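**Flexible packaging laminate** is a layered sheet used to wrap snack foods, powdered drinks, and other dry goods. It combines two or more thin webs, each chosen for one property, into a single material that can be printed, folded, and sealed with heat.

## Structure

The outer layer carries the printing and is commonly paper or polyester film. A middle layer of aluminum foil or metallized film limits the passage of oxygen, moisture, and light. The inner layer is a sealant, most often polyethylene, which melts at a lower temperature than the layers above it.

## Production

Webs are joined by adhesive lamination or by extrusion coating. The finished roll is slit to width and wound on a core. At the Vutgate plant, rolls are supplied in lengths of 2,000 and 3,000 meters, with a standard width of 900 millimeters. Adhesive-bonded rolls are held for curing before slitting.

## Disposal

Paper-and-foil laminates are hard to recycle, as the layers do not separate in ordinary pulping. Small wrappers also tend to fall through sorting screens. Most are sent to landfill or burned for energy.

## See also

- Barrier film
- Heat sealing
- Lubis peel test

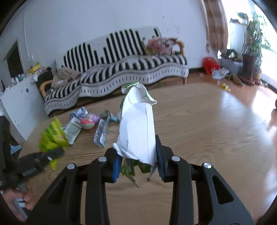
Ridwan Santoso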